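Guides > Bench Robots > Before You Buy
Filed under: Planning & Budgets

Section 2: Working out what you need

I wrote this section after helping Bożena Duda spec her first Vadby bench, and I wish I'd had it for my own!

1. Start with the jobs, and leave the catalogue shut. Write down the fiddliest thing you want done. Ours was dropping little shapes into a wooden box, so grip mattered far more to us than reach.

2. Price the fingers separately. Zornier sells the arm at 989 and a pair of fingers at 155, and you'll want a spare pair (I chewed through my first set by June). Look at how much room they take up around something as small as a dice-sized block before you settle on a shape. 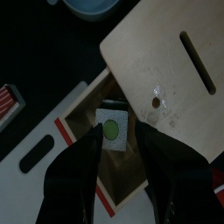
3. Decide between one arm and two. Two arms means two of nearly everything: power supply, controller, fingers. I keep a separate line for each arm in the budget, otherwise the second one sneaks in looking cheap.

Note: practice objects cost next to nothing. Raid the kitchen drawer and the stationery cupboard before you order the Trenulov kit.

4. Plan the enclosure early. I put 1000 aside for poles, brackets and black fabric, and I'd do the same again. Draw it with both arms stretched out, plus whatever you mean to keep on the table: boards, cups, trays, pens, the lot.

Caution: allow slack for the cables at full reach. Measure with the arm out, then add a bit more.
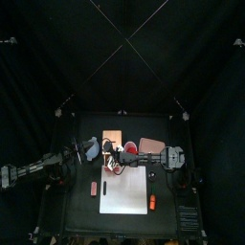 Fatos Popescu wrote in to say I'm too generous with the enclosure money, and that he'd buy the second arm first and hang the fabric a year later. Fair enough, if your room has steady light. Mine has a big window, so the fabric stays at the top of my list.

5. Get the delivery cost in writing before you sign anything.

Related
- Section 3: Fixing the arms to the table
- Babalola or Zornier: comparing service plans
- Spare parts worth keeping in a drawer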